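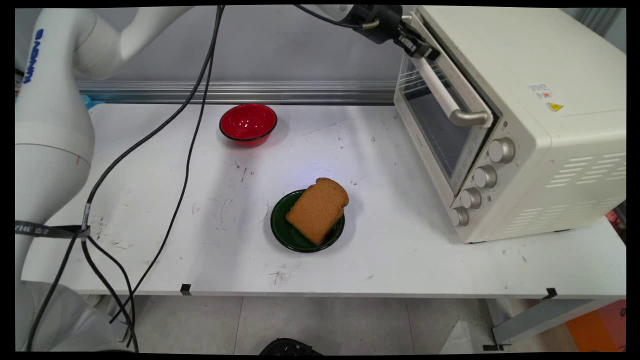

27 December 2018. Toaster oven, bench notes, continued from the August pages. Building half empty, so a good day to get the toast trials written up before the Clurnholm order is due. Same loaf as last time, the Skisine brown, sliced by hand again as the slicer blade is still away. Slice on the dark green plate, red bowl behind it, oven to the right with its door shut. I'd like to keep that layout for the whole run so the times can be compared. In August the plate went wherever there was room and the walk from oven to plate got into the figures.

Settings as on the card taped inside the cupboard. Do not go by the printing round the knobs, go by the card. Whoever last did a run left the timer knob part way round, and it needs turning right back to zero before setting or it comes up short.

Preheat 5 minutes, slice in for 8, out and straight on to the plate. Bread weighed before and after on the small scales. The big ones are drifting again and I have put a note on them. Log sheets now start at 1,772, carry on from there and please don't begin a new series. The Firnetti loaf gets its own sheet, same numbering.

First slice out paler at the crust end than in the middle. Second turned end for end, and the pale part stayed at the crust, so I put it down to the bread. Third left as it was. Will repeat with a square loaf if anyone is going to the shop.
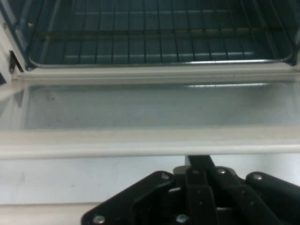 Cleaning. The Bhutto sheet asks for the rack and door to be done after every session, and we have been doing it when we remember. Crumb tray first, then the rack, then the door last with the flat part wiped towards you. The glass in the door is smudged and cloudy with it folded down flat, and a damp cloth may not be enough. Try the soda paste, leave it a while, wipe twice. Keep the paste off the hinges. The rack rods want doing front to back, along their length, as going across only pushes crumbs between them.

Oven to be cold for all of this. Plug out, door down.

Still to do:
Check the 300 mark on the temperature dial against the probe.
Ask Clurnholm if they want weights or only times.
New cloths, the old ones shed.
Square loaf.
Copy the card before it falls apart.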